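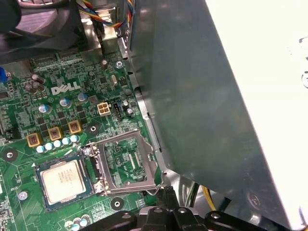
Wrist camera view over the open socket, gripper at the bottom. The processor is lying on the board to the left.

Checking a socket detector before you let it move the arm

Posted September 2026 in Perception notes

Every detector looks good on the frames you picked to show it off. I've been handed a few of these models now, each with a high score attached, and each one fell apart the first day it had to feed a planner. So this page is about the boring part: how to find out whether your perception node can be trusted with a target pose, using a desktop motherboard and a wrist camera. It assumes you already have a calibrated camera, a working arm driver, and some way of recording joint states along with frames. We use Flosby for the recording and replay and Tullia as the planner. If you use something else, the steps are the same and the menu names are different.

Why a motherboard

A motherboard inside a case is unkind to vision software. It's full of small square things. Chokes are square, power connectors are square, the processor is square, and so is the place the processor goes. Add bare sheet metal next to the board and a bright area past it, and auto exposure starts making decisions you didn't ask for. If your detector only knows "shiny square near the middle," this is where you'll learn that.

Step 1. Freeze the camera settings

Turn off auto exposure and auto white balance. Do it in the driver config, then read the values back from the running node, because at least one driver I've used accepts the setting and ignores it. Set exposure for the board and let the bright side of the case blow out. You don't need detail out there. You do need the contact area of the socket to keep some contrast.

Then drive the arm through its working poses and watch the mean brightness inside a box around the socket. If it jumps when the case panel comes into view, something is still on automatic.

Step 2. Mask the gripper

With a wrist camera the fingers are in the picture all the time, and in some approach poses they overlap the very thing you're looking for. In the view at the top of this page the gripper covers the lower edge of the socket. A detector that has learned to complete the missing edge will give you a nice tight box anyway. I don't believe those boxes and neither should you.

Render the mask from the gripper model using the current finger position. A fixed mask painted by hand is fine until the fingers open. Grow the mask by a few pixels, and pass it to the detector as "unknown." Don't fill it with black. The fingers are black already, and you'll only teach the model that black shapes are part of the job.

Step 3. Record a set you didn't choose

This is the step people skip. Write a script that samples poses in the volume above the board and saves whatever the camera sees. Our set is 762 frames. I set aside 162 of them before anyone had looked at a single one, and those are the only frames I report numbers on. The other 600 are for labeling, training and general fooling around.

Save with each frame: the joint state, the timestamp from the camera (the host timestamp is no substitute), the gripper opening, and the exposure value. Bad frames stay in. If the socket isn't visible, label it as not visible and leave the frame where it is.

Step 4. Label states as well as boxes

A box around the socket tells the planner very little. What it needs to know is whether the load plate is open, whether there's already a processor in the socket, and whether there's a loose one somewhere else on the board. We use these labels:

socket_empty_open
socket_empty_closed
socket_filled
cpu_loose
occluded

Be generous with occluded. Our rule is that if two corners of the socket can't be seen, the frame gets that label no matter how obvious the rest is. Our first pass had far too few of them, and the planner paid for it.

The pair to watch is cpu_loose and socket_filled. A processor lying flat on the board shows the same silver-gray lid it would show in the socket. A model that goes by appearance alone will mix them up, and it will do so with high confidence. Add a check on position: project the detection onto the board plane and see how far it is from where the socket should be.

Step 5. Turn the box into a pose, then distrust it

Don't take the center of the box and call it a position. Fit the board plane first. Mounting holes are handy for this. They're round, they contrast well, and they don't move when somebody swings a load plate open. Our fitting tool is Culta, which wants at least 3 holes in view and will happily return an answer with fewer if you forget to set the flag. Set the flag:

culta fit --features holes --min-features 3 --reject-on-fail

Printed logos make a decent check on orientation. They're easy to find and they settle which way up the board is. I wouldn't use one as a position reference, for the simple reason that the next board model has it somewhere else.

Now replay each held-out frame through the full chain and compare the socket pose to the one you get from the arm's joint state plus a single careful touch-off. Plot the error against camera height. If it grows with height in a straight line, your hand-eye calibration is off and no amount of training will fix it. I've watched people retrain for a week over a loose camera bracket.

Step 6. Gate the planner

Tullia accepts a target from any node that publishes one. That's convenient, and a bad default. Put a gate in between with these conditions:

- same state label in five frames in a row
- pose spread under your gripper tolerance across those frames
- plane fit not rejected
- label isn't occluded
- arm stopped

When a condition fails, the gate should publish the reason. A gate that just goes quiet will get switched off by the first person who's in a hurry.

Step 7. Read the failures

We ran the chain dry, with the arm stopping well above the board, for 552 approach attempts in July. The gate refused roughly a fifth of them. Most refusals were occlusion by our own fingers, and the cure for that was an approach path from a different side. The model had nothing to do with it. A smaller group came from the shadow the case panel casts on the edge of the board, where the plane fit lost a hole.

The ones that matter are the attempts the gate let through with a bad pose. We had a few. All of them were loose processors close to the socket, inside the distance limit from Step 4. We tightened the limit, re-ran the same recordings, and lost some good attempts as the price. I can live with that. Socket contacts bend easily.

What this won't tell you

It won't tell you whether the model works on another board. The vendor page for the detector backbone we started with (Erdős, the small version) talks about generalization at some length. We tried a second board from a different maker and the state labels were poor until we had labeled frames from that one too. Maybe yours does better. Record a set and check.

It also says nothing about insertion. Lowering a processor into a socket is a force control problem, and a camera at the wrist can't see much once the fingers are down there.

Common trouble

Pose jumps between two values: usually the orientation check flipping. Look at the logo detection first.

Gate never opens: check the timestamps. If the joint state lags the frame, "arm stopped" may never line up with a fresh detection.

Scores good, replay bad: you have training frames in the held-out set. Compare file hashes before arguing about it.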